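Notebook, perception / grasp width, 23 January 2023

Picking up the aperture problem again. The Tisimen branch now builds against the new calibration file. 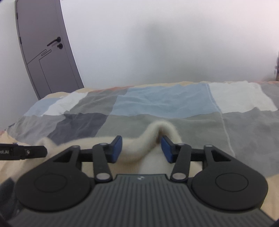
Ran the width estimator over the soft-fabric set first, all the bed episodes. It finds the two blue pads in each image and turns the pixel gap into an opening. With the fingers open and nothing clamped it should sit flat at the top of its range. It doesn't. On the fuzzy cream cloth the right pad reads short whenever a fold comes up behind it. Siu-ming Man thinks the edge fit is grabbing the shadow inside the fold, and the residuals agree with him.

Lens model: undistort before the pad search, not after. I had this backwards in Starnis, and the straight edges of doors were still bowed in the debug dumps. Fixed in the config, default is now on.

Episode 8 is the worst one. Jump at image 3248, estimate drops and comes back 110 images later. The tracker never flags it because confidence stays high the whole time. Confidence is computed on pad color only, so a good blue patch with a wrong boundary still passes. Need a second term for the boundary.

Tried:
- tighter color threshold. Helps on the fold, loses the left pad in dim light.
- median over a longer window. Hides the jump, adds lag. Reverted.
- symmetry check. The linkage drives both fingers together, so left and right should agree about the center line. Caught the jump straight away. Keeping this.

Patterned bedspread gave no trouble, which I didn't expect with the dark slate blocks in it.

To do: rerun the 400 held-out clips with the symmetry check on, then hand the labels to Ranidis. Ask Siu-ming if the planner can take a "width unknown" value or if it still falls over on nulls. Merge by March.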